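Flesta to Broredik overnight ferry: cabin or reclining seat?

Forum: Ferries, Trains and Getting There
Thread started by mudlark_jo

mudlark_jo
Right, we're finally going in April, me and my sister, and we're stuck on the one thing. The overnight crossing from Flesta to Broredik is £200 return each with a shared two-berth cabin, and a fair bit less if you take the reclining seats. She says seats, I say cabin. Last time I slept in a chair I was no use to anyone until teatime the next day. Has anybody done it lately? Also is it true they've changed the check-in rules for foot passengers?

petrolhead_ned
Did it in the autumn. Seats are fine if you bring a neck pillow and earplugs. The lounge lights go down at 11 but the telly in the corner stays on all night with the sound off, so sit with your back to it. Wouldn't pay for a cabin myself, you're only in there six hours.

Yolanda Holloway
Six hours is six hours though! I'm 63 and I'd pay double for a door that shuts. We had cabin 629, right at the back, and there was a hum from the engines but it sent me off lovely. The other thing is you get your own loo, and if it's choppy you'll be very glad of that.

petrolhead_ned
If it's choppy the back is the worst place to be. Middle of the boat, low down. Ask when you book.

Yolanda Holloway
Well it was flat calm so I can't argue with you there. Still slept better than you did in your chair I bet.

mudlark_jo
Ha, you two. My sister has read all this and says Ned has won it. I say Yolanda has. What about the check-in?

saltmarsh
Check-in for foot passengers closes 60 minutes before now, used to be 45. They're strict as well. We watched a couple get turned away with the ship still sitting there. The shuttle bus from Girbridge station is meant to tie in with it but if your train's late you've had it, there isn't a later bus. A taxi cost us £41 and I'm still cross.

Tarek Bouazza
I'd go against everybody and say don't take the night boat at all. Take the day crossing and stay one night in Broredik when you land. By the time you've paid for a cabin, dinner on board (awful) and breakfast on board (worse) you've spent the same as a decent guesthouse, and you get to see the islands on the way in, which is the best bit of the whole trip. We stayed at the Durán, up the hill behind the harbour, family place with eight rooms. Plain as anything but the bed was the best I had all fortnight, and I got a whole afternoon lying about reading before we did a single sight.

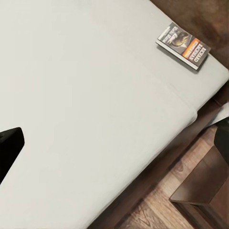 Book and a bed, my kind of holiday

They do a late breakfast too, until half ten, and the lady at the desk will look after your bags if your bus isn't until the evening. Only grumble is the hill. With a heavy case I'd get a cab up and walk down.

petrolhead_ned
Dinner on board isn't awful. The fish pie is perfectly good.

Tarek Bouazza
We must have been on different ships mate.

saltmarsh
The day boat doesn't run every day in April, worth saying. They go to the full timetable in May. Before that it's every other day and they've been known to drop one if the forecast's bad, so I wouldn't book anything you can't cancel at the other end.

mudlark_jo
Oh that's a really good point, I'd not looked at the spring timetable at all. Does the Durán let you cancel, Tarek?

Tarek Bouazza
Up to two days before when we went. Ring them, don't do it through a booking site, it was cheaper on the phone. Ask for the harbour side.

Yolanda Holloway
Whichever boat you go on, take the 953 bus when you're ready to leave Broredik and not the coach everybody gets herded on to. Same road, half the price, and it stops at the bakery!

mudlark_jo
Update: day boat over, night boat back, cabin on the way home. Sister has agreed as long as I buy the fish pie. Rang the Durán this morning and they've got a twin on the harbour side so that's booked. Thanks all, will report back on the pie.

petrolhead_ned
Get there before 8, it runs out.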